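Projects > Robotics > Student Reports > Zipper Closing from Hand-Held Demonstrations

Project Report: Learning to Close a Zipper from Hand-Held Gripper Demonstrations

Author: Xóchitl Contreras
Brinenbridge Institute, Mevano Laboratory

1. Purpose

The project examined whether a policy for closing a zipper on soft fabric could be trained from demonstrations made by a person holding the grippers directly. Soft goods are difficult for such a policy, as the track bends with every fold of the cloth. The zipper was divided into two subtasks: taking hold of the slider, and drawing it along the track.

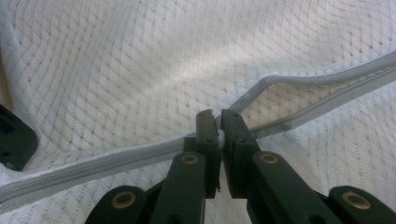 2. Collection of Demonstrations

The operator worked with one gripper in each hand. A mesh laundry bag was laid on a table, and its position was changed between demonstrations. The operator was instructed to keep one gripper on the bag and to use the other on the zipper - the roles could be exchanged when the track ran the other way.

A total of 700 demonstrations was recorded and stored with the Flutum annotation tool. Each was marked by hand at the moment of first contact with the slider. Demonstrations in which the slider was dropped were retained and labeled separately.
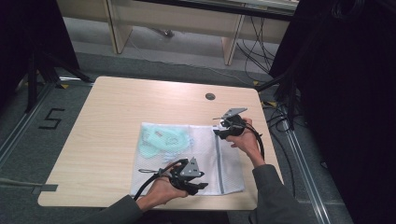

Page last changed: June, by the Mevano Laboratory web office

3. Results

The trained policy was given 27 trials on a bag that did not appear in the training set. The slider was grasped in 21 trials. In the remaining six, the fingers closed on the tape beside it.

Most failed grasps occurred where a fold raised the track above the table. Adding the labeled drops to the training set did not reduce these failures. The Ochoa baseline, which uses a fixed approach angle, was not tested under the same conditions, and no comparison is claimed.

4. Further Work

A second round of collection should include more bags with folded tracks. Force at the fingertips was not recorded and would help to separate a grasp on the slider from one on the tape.

Contact: Mevano Laboratory, Brinenbridge Institute | Copyright Brinenbridge Institute | Back to top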